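4. Setting Up Your First Sorting Station

Welcome to the fun part! Your Zudton label maker is charged and paired, so now you can get a whole room of toys, craft bits or game pieces under control in one go.

1. Pick a flat surface at a height you can work at without stooping.
2. Open the Zudton app and tap New Room.
3. Give the room a short name. Names can run to 16 characters, spaces included.
4. Tap Add Bin once for every basket you plan to use, then choose a color for each.

Note: The app holds up to 65 bins per room, which is plenty for even the wildest playroom!

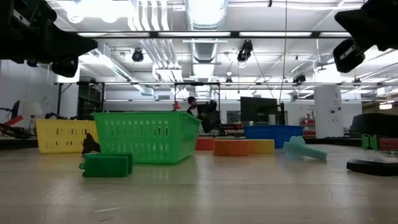
Page last changed: February, by Ankit Nishad

Plastic baskets with slotted sides, like the yellow and green ones, are great for this - you can peek at what's inside, and they wipe clean in seconds.

5. Load a label roll with the shiny side up and close the lid until it clicks.
6. Tap Print All. Let each label drop before you peel it.
7. Press labels onto a smooth part of the basket, such as the rim. On slotted sides, use a tie-on tag (part 69).

Caution: Keep fingers away from the cutter while the light is blinking. Store backing strips and tags out of reach of small children.

8. Scan one label to test it. If the app shows the wrong bin, tap Swap and scan again.

Ready to share your room with the family? Go to section 5.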